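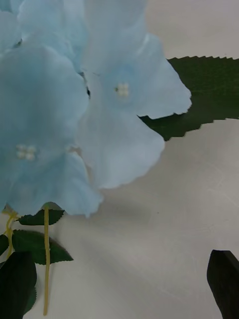
Pistmont, February

How to budget a flower-handling cell before you ask for quotes

Start with the parts. Artificial stems are a fair test load: light, flexible and easy to snag. List every item the gripper must pick up, and note where it may be held. Fabric petals fray, so keep the jaws on the stem wherever the task allows.

Step 1. Price the fingers separately. Quotes tend to fold them into the arm. Ask for a line each for the gripper body, the fingers and the spares. We set aside 15 percent of the hardware budget for finger changes.

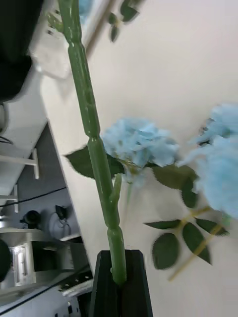 Stem held in the gripper finger, blooms clear of the jaw.

Step 2. Lay out the table before choosing reach. Mark the pick area and the basket, then measure from the arm base to the far rim. If two tabletops meet, check that they are level at the seam. A low basket with slotted sides is cheap, so buy several of the same model and do not mix sizes later.

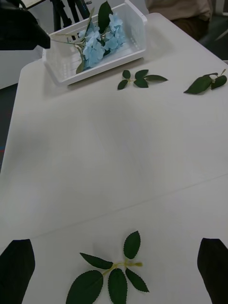

Step 3. Plan the hours

Setup labor is the line most often left out. Dean Ellwood's first plan allowed 34 hours for mounting, wiring and teaching. The revised plan has 59. Add up to 50 trial picks per item type, and cost the operator's time for all of them.

Floor space belongs in the same sheet. Allow for the robot, the table, a chair for the operator and a cable route

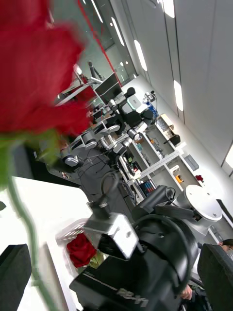 that does not cross the walkway. Cable covers are a small purchase but are often on a long lead time, so order them with the table. Send the finished sheet to Morena Bianchini by Monday noon.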